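The gray plastic question

Three readers wrote in last month to ask whether they should replace their old shelves and bins with the molded plastic kind, the light gray stuff that seems to have taken over every garage and utility room in Vallesex. I'd like to say yes, because it would make for a shorter item. I have my doubts.

The pitch goes like this. Molded plastic doesn't rust, doesn't splinter, wipes clean with a wet rag and weighs next to nothing. All true as far as it goes. The Prernitz storage unit that most of you are asking about sells for $176 at the home store in Skenditthorpe, and the tag on the shelf says each tier holds 200 pounds. I asked the clerk what that number meant. Spread out evenly? Sitting in the middle? For an afternoon or for ten years? He read me the tag again.

I've owned molded shelving for a good long while, and a sagging shelf has never once announced itself. You load it in June with paint cans and canning jars, it looks fine, and by the next summer the jars are all leaning toward each other like people at a bus stop. Take everything off and the shelf stays bent. My garage gets hot, and I suspect that has plenty to do with it, but so does everybody else's garage.

Something else worth doing before you hand over any money is looking at the underside. The top of a molded piece is always smooth and handsome and tells you very little. Get down on the floor of the store (people will stare, let them) and see whether there are ribs, how deep they go, and whether they run all the way out to the corners. Press up with your thumb in the middle of a flat stretch. If it pops in and out, put it back.
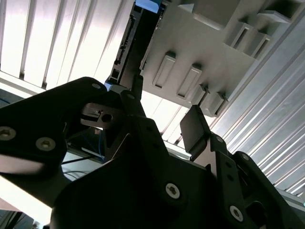 Jinfeng Cheng, who has been fixing things for this neighborhood longer than I've been writing to it, is more forgiving than I am. She told me the plastic is rarely what fails first. In her experience it's the joints, where one piece snaps into another and there's a little tab doing all the work. Once you've taken a unit apart and put it back together a couple of times, the tabs get tired. She drills hers and puts a proper screw through, with a wide washer so the head doesn't chew its way into the plastic. I tried this on 2 of my own corners and it did stop the wobble. It also means the thing no longer comes apart without tools, and "no tools needed" was half the reason I bought it.

Then there's cleaning. "Wipes clean" is a claim I'd like to see tested by somebody with children or a dog. Light gray shows every scuff, and the slightly pebbled finish they put on these things holds dirt down in the grain. Dish soap and a soft brush will get most of it. I would stay away from the scrubbing powders, which leave a dull patch you'll notice forever. The Jayawardena spray people keep recommending to me smells like an orange that has been to the dentist, and I couldn't see that it did any more than the soap.

So what would I buy? For towels, toys, paper goods, seed packets, all the light and bulky stuff, molded plastic is fine and the cheaper ones are as good as the dear ones. For paint, tools, jars, or anything you'd hate to find on the floor, I'd still go with steel or a solid board on brackets - and yes, I know it's ugly.

If you have the Prernitz unit and have kept real weight on it for more than 4 years, please write and tell me how the middle shelf is doing. Lay a straight stick across it first. I've had plenty of letters saying "holding up great" from people who haven't checked, and I used to be one of them.

Replies that reach me by Monday will go in the next issue.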